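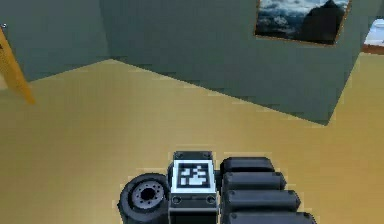
Wie viele Beispiele braucht ein Lernsystem, bis es in einer simulierten Wohnung von einem Zimmer ins andere findet?

Das hängt davon ab, wie verschieden die Beispiele sind. Bei uns haben 207 Fahrten für den ersten brauchbaren Versuch gereicht, aber nur mit wechselnden Startpunkten und mit Anweisungen, die von mehreren Personen geschrieben wurden.

Seit November sammle ich am Abend solche Fahrten. Das Projekt heißt Irkach und ist klein: Zeeshan Chaudhry pflegt die Simulation, ich sitze am Controller und schreibe einen großen Teil der Anweisungen. Eine Fahrt ist bei uns eine vollständige Aufnahme von der Anweisung bis zum Stopp. Gespeichert werden die Kamerabilder, meine Steuerbefehle und die Position des Roboters. Alles zusammen liegt in einem Ordner, der Handumari heißt, und das Programm zum Prüfen nennen wir Usico. Für die Namen bin ich nicht verantwortlich.

Am Anfang habe ich zu schön gefahren. Ich kannte die Wohnung nach zwei Abenden auswendig und bin immer in der kürzesten Linie zum Ziel gekommen. Das sah in der Aufzeichnung sehr ordentlich aus. Das Modell hat daraus gelernt, dass man nie korrigieren muss, und wenn es einmal zu nah an einer Wand war, ist es dort geblieben. Jetzt starte ich absichtlich schief, manchmal mit dem Blick in eine Ecke, und drehe mich erst dann heraus. Diese Fahrten sind hässlich anzusehen und für das Training viel mehr wert.

Ein guter Ort dafür ist die Wand mit den weißen sechseckigen Fliesen. Neben dem dunkelgrauen Kühlschrank ist nur wenig von ihr frei, und links davon kommt lange nur Muster. Für ein Modell, das sich an auffälligen Dingen orientiert, ist so eine gleichmäßige Fläche schwierig. Der Kühlschrank hilft, ein Bild an der Wand hilft auch ein bisschen. Ich fahre diese Wand deshalb aus vielen Winkeln an. 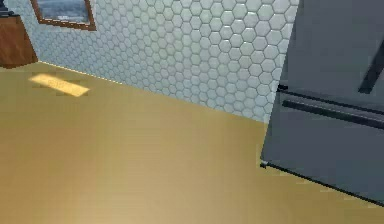

Die Anweisungen

Ich hatte gedacht, dass das Schreiben der leichte Teil ist. »Fahr zum Kühlschrank« ist schnell getippt. Leider schreiben Menschen nicht so, wenn man sie frei schreiben lässt. Eine Kollegin vom Büro Sumampouw hat an einem Samstag eine ganze Liste geliefert, und darin standen Sätze mit bis zu 54 Wörtern, mit Nebensätzen und einer Korrektur in der Mitte (»nein, warte, die andere Tür«). Zuerst wollte ich sie kürzen. Zeeshan war dagegen, und er hatte recht – so reden die Leute eben.

Für jede Fahrt schreiben wir jetzt fünf Varianten. Eine davon muss ohne den Namen des Zimmers auskommen. Beim Essbereich geht das gut, weil dort viel steht, worauf man sich beziehen kann: der blaugraue Tisch mit den Stühlen in derselben Farbe, die Pflanze, die kleine Lampe mit dem weißen Schirm auf dem niedrigen weißen Möbel, hinten der Schrank mit den Kleidern. »Halte vor dem Stuhl, der dir am nächsten ist« klingt einfach, bedeutet aber von jedem Startpunkt etwas anderes. Solche Sätze markieren wir extra.

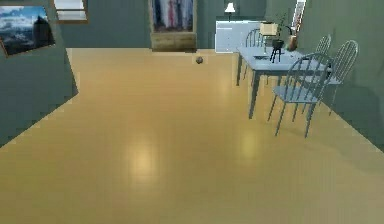
Bei der Kontrolle lese ich nur den Text und schaue mir danach den Weg auf der Karte an. Wenn ich nicht sofort verstehe, wohin die Fahrt gehen sollte, kommt die Variante in den Ordner »unklar«. Gelöscht wird dort nichts. Zeeshan möchte später ausprobieren, ob das Modell aus den unklaren Sätzen lernen kann, wann es nachfragen soll. Ich bin skeptisch, habe aber auch keine bessere Idee.

Mehr Mühe machen mir die Türen. Durch eine offene Tür zu fahren ist für mich als Mensch am Controller keine Aufgabe. Für das Modell ist eine Tür mit Glasscheiben ein Ding, durch das man die Fliesen vom nächsten Raum sehen kann, obwohl der Weg an dieser Stelle zu ist. Der freie Durchgang liegt daneben und zeigt fast dasselbe Muster. In den ersten Aufnahmen habe ich solche Durchgänge einfach zu selten gehabt.

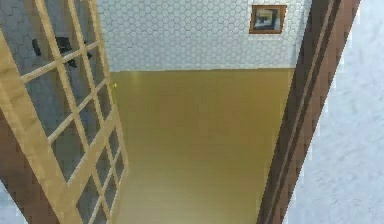 Ich habe dann angefangen, vor dem Durchgang kurz zu stoppen und den Kopf der Kamera ein wenig zu bewegen. Usico hat das zuerst als Fehler gemeldet, denn ein Stopp galt als Ende der Fahrt. Zeeshan hat die Regel geändert, und jetzt zählt nur noch ein Stopp, den ich mit der Taste bestätige. Das musste in den alten Dateien nachgetragen werden, von Hand, und ich habe dabei zwei Abende lang Podcasts gehört.

In der letzten Sammlung waren 3122 einzelne Bilder mit einer Tür. Ob das genug ist, weiß ich noch nicht. Das nächste Training läuft über Nacht, und in der Zwischenzeit schreibe ich weiter Sätze. Wer selbst so etwas macht und eine gute Methode für Glastüren kennt, kann mir gerne unten einen Kommentar schreiben, auch auf Englisch.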